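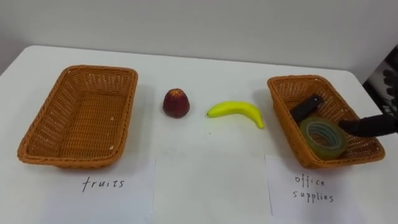
**Figure 2.** A sorting table with two woven baskets, with the handwritten "fruits" label in front of the left basket and two artificial fruits lying between the baskets.

### 3.2 Baskets, labels and play food

We chose play food for the sorting table because nearly everyone has an opinion about where food belongs. Ask people to sort colored blocks and they look to you for the rule. Ask them to sort groceries and they bring the rule with them, along with exceptions, family habits and a firm view on tomatoes. That richness is what drew us to the task in the first place, and after a full season of sessions in Vollomville we like it even more than we did at the start.

The materials are cheap and easy to replace. Baskets came from Roka, a household goods shop a short walk from our rooms, and the play food was bought from Vakora in a single order so that later replacements would match. We looked for pieces that could be named at a glance. A banana is wonderful for this: the shape and the color agree, and we have yet to meet a participant who hesitated over one. Apples do almost as well. A red apple was sometimes called a plum or a tomato when it lay among many other round things, but very rarely when it had some clear table around it.

Woven baskets replaced the plastic tubs of our first trials, and the change was a happy one. In the tubs, a dropped piece made a hard clatter that several people found embarrassing, and they began lowering things in with great care, which slowed them down for reasons that had nothing to do with sorting. Wicker is quieter. It also looks like something that could hold fruit at home, and people treated it that way, turning pieces so they sat nicely and sometimes rearranging the whole basket before they said they were done. We had not planned to record this tidying. We now do, and it is discussed in Section 5.

Labels are written by hand on plain white paper and laid flat on the table, with the basket standing behind the word and, where space is short, over the top edge of the sheet (Figure 2). We tried printed cards propped against the baskets. They fell over, they hid the weave, and participants picked them up to read them. A flat sheet stays where it is put and can be read without leaning in. We use lowercase throughout and no more than two words per label. Van Hecke's guide to classroom sorting games, which we followed closely in the early stages, recommends a small drawing next to the word; we left the drawing out, as a sketched apple on the label made apples easier to place than everything else.

The wording of the labels matters more than we expected. "Fruits" and "fruit" gave different results in the July trials. With the singular, several participants asked whether a single piece would be enough. With the plural, they kept going until the table was clear, and so the plural stayed. It is a lovely small effect, and we would be glad to see someone test it properly in a language that marks number in another way.

### 3.3 Laying out the table

The table is white and kept free of anything that does not belong to the task. Pieces to be sorted go in the middle, between the baskets, where they can be reached without crossing over a rim. We set them down loosely and avoid rows, as a neat row invites people to work from one end to the other. An apple may stand upright while a banana lies on its side; we do not correct this between sessions, and we found no sign that it affected the order in which pieces were picked up.

Spacing is done by eye. In the first version of the protocol every piece had a marked spot, and keeping to the marks took longer than the sorting itself. Dropping them cost us a little consistency and gave us far more sessions in a day. In all, 800 placements were recorded with the loose layout and 100 with the marked one, and the two sets are compared in Section 4.

One practical point for anyone repeating the work: start small. A table with very few pieces on it looks almost too simple, yet these were often the sessions in which people talked most freely. With a crowded table they went quiet and got on with the job. With an apple and a banana in front of them they told us about lunch boxes, about fruit bowls that nobody was allowed to touch, and about whether bananas should ever be kept next to apples at all. Those remarks are the basis for the interview questions in the next section.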